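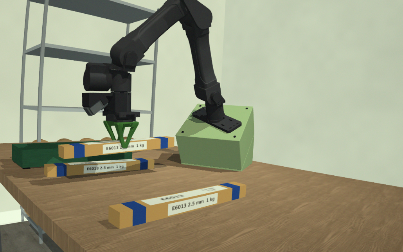
Timber benchtops: moisture, movement and refinishing

Members have asked for a longer note on the care of solid timber tops following the short piece in the June issue. The material below covers moisture content, fixing, finish selection and repair. It applies to solid boards glued edge to edge. Veneered board behaves differently and will be dealt with separately.

Moisture content

Timber gives up or takes on water until it is in balance with the surrounding air. Indoors, in a heated building near the coast, that balance usually sits between 10 and 12 per cent. Inland, with reverse-cycle heating running through winter, it can fall to 8 per cent or lower. A top that was machined at 12 per cent and then installed in a dry room will shrink across its width. Movement along the grain is small enough to ignore.

The Drollovau hall top is a useful case. It was measured at 971 mm wide when it was delivered and was fixed down the same afternoon through round holes with no allowance for movement. By the end of the heating season it had opened along two glue lines at the northern end. The glue was sound. The boards had tried to shrink, the screws had held them, and the joints were the weakest path available. Charoen Luangrath repaired it by taking the screws out, leaving the top unrestrained for a month, running a saw down both open joints and regluing. He reports no further movement at the joints.

Readings should be taken with a pin meter at three points on the underside at least, and the species correction applied. An uncorrected reading on a dense eucalypt can be out by two per cent or more. Pinless meters are acceptable for comparing one board with another but should not be used to decide whether stock is ready to machine. Stock should be stacked on stickers in the room it will occupy, or one like it, until two sets of readings taken a fortnight apart agree within half a per cent.

Fixing

Tops wider than 300 mm should be fixed so that they can move. Slotted steel brackets, timber buttons in a grooved rail, and figure-eight plates all work. If screws are driven up through a rail, the hole on the centreline may be round and the others should be slotted across the grain. Washers are required under the heads. Do not glue a top to its frame at any point.

Cross battens follow the same rule. A batten screwed hard to the underside will not keep a top flat for long and may split it. Ó Conaill's pattern, with a batten in a sliding dovetail housing pinned only at the centre, remains the best arrangement for wide tops, though it takes most of a day to cut by hand. Drawings are in the library folder under F.

Finish selection

Three finishes are in general use among members.

Hardwax oil. Two thin coats, buffed off within the time stated on the tin. Easy to patch. Poor resistance to standing water in the first week or two. Leaves the surface close to matt.

Two-pack polyurethane. Hard and resistant to most solvents. Cannot be patched invisibly. Requires respiratory protection and extraction during spraying, and should not be applied in the shared workshop under any circumstances.

Wiping varnish. Four or five coats with a light sand between them. Intermediate in hardness. Suits members working without spray equipment.

Whichever is chosen, the underside must receive the same number of coats as the top. A board sealed on one face only will exchange moisture faster through the other and will cup. This remains the most common fault brought in for advice.

Sanding before oil should stop at 150 or 180 grit. Finer paper closes the surface and reduces uptake. Under varnish, 220 is suitable. Raise the grain once with a damp cloth, let it dry fully, and knock it back with the last grit used.

Oily rags should be laid out flat outdoors to dry, or put under water in a lidded metal tin. Boiled linseed oil and most hardwax products will self-heat when rags are bundled. The tin by the rear door is for this purpose and is not to be used for offcuts.

Repairs

White rings are moisture in the film and will often clear with gentle warmth. Black marks are iron reacting with tannin and sit in the timber itself. Oxalic acid at 100 grams to the litre of warm water, brushed over the entire board and not just the stain, will lift most of them. Wear gloves and eye protection, rinse thoroughly, and leave overnight before sanding. Wear a mask for that sanding, as the dried residue is an irritant.

Dents with unbroken fibres can be steamed out through a wet cloth on bare timber. Gouges need a patch or filler.

Workshop notes

The Flurkier thicknesser is back in service with new knives. Maximum cut is 2 mm per pass in hardwood. Radymyr Vakulenko is taking bookings for it, and for the Fusach clamps, which now number 119 with the late returns included. Hire of the long clamps is limited to one week.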